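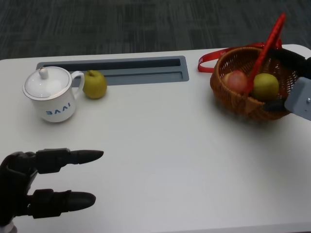 A lidded mug on a white table.

Finished the draft of my second thriller in December and I have a complaint. Chapter one. Specifically the idea that somebody has to die in it.

I blame the workshops. Every handout I was ever given said body by page 5 or the reader walks. So I did it. Book one, The Grilden Ferry, opens with a drowned customs clerk, and I never cared about him, and you can tell. He's there to be dead. 147 reviews so far and not a single one mentions the poor man.

The new one is set in Zundside, a port town I made up because I got tired of people emailing me about one way streets. Sutanto runs a ship repair yard. Her brother owes money. That's it for 57 pages. No corpse. They argue over a crane, they eat, he lies to her twice and she catches one of them. My first readers, 2 of them, both said the same thing, when does it start?

It started! It started when he lied.

I think we've trained people to wait for the gun. Then the gun shows up and it's loud and means nothing, becuase who are these people? A threat only works on somebody I'd miss. Slow is a risk, sure. I've put down plenty of slow books. Mostly they were slow about the weather.

And yes, there are great ones that open on a killing. Fine. Those writers earn it later, going backwards, and it's hard to do. I can't do it. Most of us can't and we keep trying because the handout said.

Sandik Press wants a prologue. Somebody running, at night, probably bleeding. I said I'd think about it. I've thought about it for a hour. The crane argument stays on page one.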